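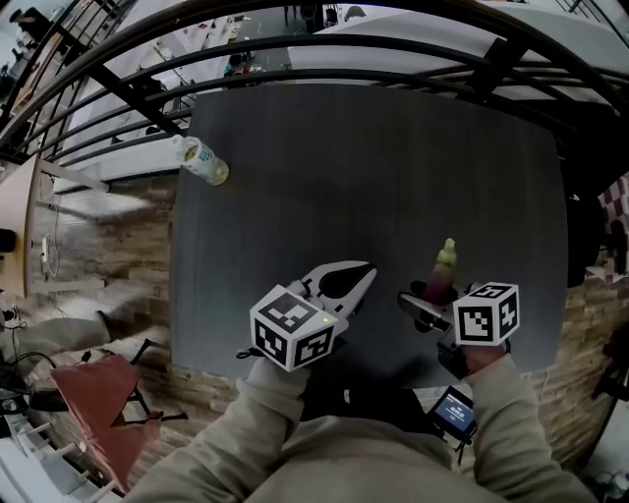 *Bottles on the table, one standing and one on its side.*

# Statby track cleaning car, HO scale: two months on the Plotolholm branch

I bought the Statby in June after putting up with dirty rail for most of the autumn. My layout is in an unlined garage, and if I leave it a week the locos start to stutter on the far side where I can't easily reach. I had been going around with a block and a rag. The stretch behind the backdrop means crawling underneath, so it mostly didn't get done.

The car is a bogie tank wagon with a fluid reservoir in the body and a spring-loaded pad underneath. A needle valve on top sets the drip. You fill it with track cleaner, push or pull it with a loco, and change the pad when it goes black. No cleaner is supplied, and you get two spare pads.

## What it's like to use

Setup took me an evening, nearly all of it on the valve. The instructions say half a turn open, which on mine put a puddle on the first set of points. A bit under a quarter turn is right. Once it's set it holds, although you do need to close it when the car is parked. I forgot once and lost a patch of ballast colour in the yard at Trallton.

Drag is the main thing to know about. My Higuchi diesel weighs over 300 grams and it will pull the car on the flat, but it slips on the grade up to Plotolholm with a fresh pad fitted. Two locos will do it. If all you have is small steam, I'd push it by hand or look at something else.

It goes through my larger points without trouble. The yard points are an older make with a deep frog, and the pad caught on two of them until I rounded its leading edge with a file. It also needs more clearance below the coupler than my gauge allows, so check your uncoupling ramps first.

## Results

I run it for 40 minutes on a Wednesday night before the others come over. The first session took three pads and the rail still left marks on a white cloth. By the third week one pad was lasting the whole session. Stalling on the back straight has stopped, apart from one spot that I now think is a bad rail joiner.

The tank is small. I get 13 laps from a fill, and my main line is not long. Anyone with a club-sized layout will be topping it up a lot.

## Complaints

- The filler cap is tiny and loose. I've already dropped it through the benchwork once.
- Replacement pads only come in the maker's own pack. I cut some from old felt and they work, but they shed fibres.
- The couplers sit low out of the box. I shimmed mine with a fibre washer.
- The printed lettering came off where cleaner ran down the side.

## Worth buying?

At a bit under $200 it's dear for a wagon you'll only run once a week. If you can reach all your track, keep the money and use a block. For hidden track it has saved me a lot of crawling, and I'd buy it again for that. I would want the cap fixed.

Next job is that rail joiner behind the backdrop, so I'll be under there anyway.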